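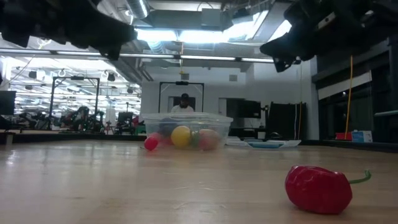 Most trouble with video calls from the kitchen table comes from light, and very little of it can be fixed in the app's settings. Turn off any ceiling light directly over the table and put a lamp behind the laptop, a little above eye level. Before the call, open the preview window and look for bright spots. Anything shiny will show you where the lights are: the red pepper on the tabletop has highlights on its skin, and eyeglasses pick them up the same way. Move the lamp to one side until they leave your lenses.

These notes are for Closgate, the app we use for the Drindholm evening classes. Other apps have the same settings under different names.

## Before you join

- Plug in the laptop. Many laptops dim the screen and slow down on battery.
- Close the cloud backup program. It can take up most of your upload speed.
- Open Settings, then Video, and uncheck "Adjust for low light" if your picture flickers.
- Raise the laptop on a couple of cookbooks so the camera is level with your eyes.
- Check that your name is spelled the way you want it on the list of participants.
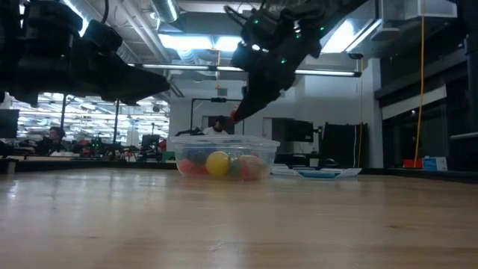

## Showing your hands or a recipe

Use your phone as a second camera. Join from the phone with the same meeting code, 389 648, and choose "Join without audio." If you skip that step, the two devices will howl at each other. Prop the phone on a shelf and point it down at the counter. Lock the focus by holding a finger on the screen.

For a printed recipe, share a photo of the page. Holding paper up to the camera seldom works, and mirrored preview makes people turn it the wrong way. Gilles Langlois saves his pages at 600 dpi, and even the small print can be read when he shares them.

Pin the phone's window on your own screen so that you can see what everyone else sees. Pinning changes only your view. To change it for the whole class, ask the host to spotlight you.
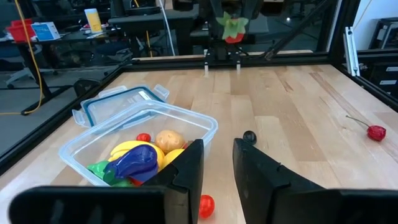
The host can also remove the spotlight, so speak up when you have finished. Delyth Samuel hosts the January sessions and likes a note in the chat.

## If the picture freezes

1. Stop your video and wait a few seconds before starting it again.
2. Turn off HD in the Video settings.
3. Leave on the phone first, then on the laptop, and rejoin in the opposite order.
4. Move closer to the router, or run a cable.

A microwave can interfere with 2.4 GHz Wi-Fi. Switch to the 5 GHz network if your router has one, or wait to reheat your coffee.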